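Robot club, week 6

I promised I'd write up the Royer team's season whether it went well or not, so this is the middle bit, where I complain.

The Osavcombe challenge this year is called "teardown." Your robot has to help take apart an old desktop PC. The rules packet runs to 11 pages and uses the word "autonomous" a lot. Then on the last page you find out a human teammate can put a hand in whenever they like, at a cost of 6 points per assist. Guess what every team in the league is going to do.

I don't hate it. Old computers are cheap, and the kids have learned what a SATA cable is. But I've read the Prokasell recycling pitch that inspired the whole thing, the one about 250 machines a day, and I have questions. Cables are floppy. They go wherever they want. Our students spent most of January on getting the gripper to close on one blue cable, and in 100 tries logged on the whiteboard I'd call maybe a third of them good. The kids' count is higher — they give themselves credit for touching it.

Barville's team says theirs can pull a drive start to finish. I'd like to see that without the video edits.

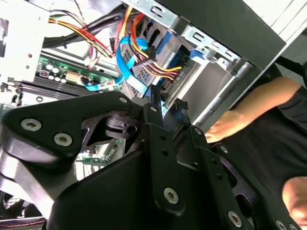

Gripper and a human hand, both down by the drive cage.

What bugs me is the scoring. Six points is too cheap, so nobody has a reason to fix the hard part. I wrote to the organizers and got a nice reply that didn't answer anything. Next up is the motherboard, and I'm told there's a plan for the screws. I haven't seen the plan.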